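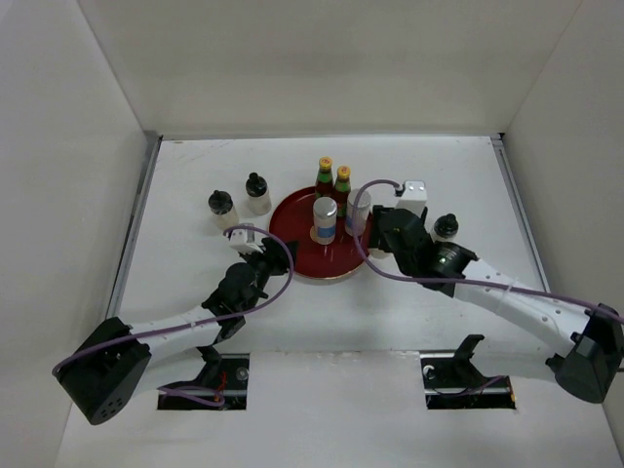

One reader of our last page wanted to know why the top seed at a big checkers tournament doesn't just play the second seed first and get it over with. It is a fair question, and the answer is in how the pairings are made.

A seed is a player's place on the starting list. The list is sorted by rating, with the highest number at the top. A strong adult might have a rating of 2000. A child in a first tournament might have 503.

Many tournaments use the Swiss system. Nobody is knocked out. Everyone plays every round, even after a loss.

Say 30 players enter the Skiltero Open and there are 7 rounds. In round one, the list is cut in half. Seed 1 plays seed 16, seed 2 plays seed 17, and so on down to seed 15, who plays seed 30.

A win is worth one point and a draw is worth half a point. After each round, players meet someone with the same score, or close to it. Two players never meet twice.

If an odd number of players turn up, one person sits out the round. This is called a bye, and it usually counts as a win.

Try it with your class. Write each name and score on a card, then sort the cards again after every round.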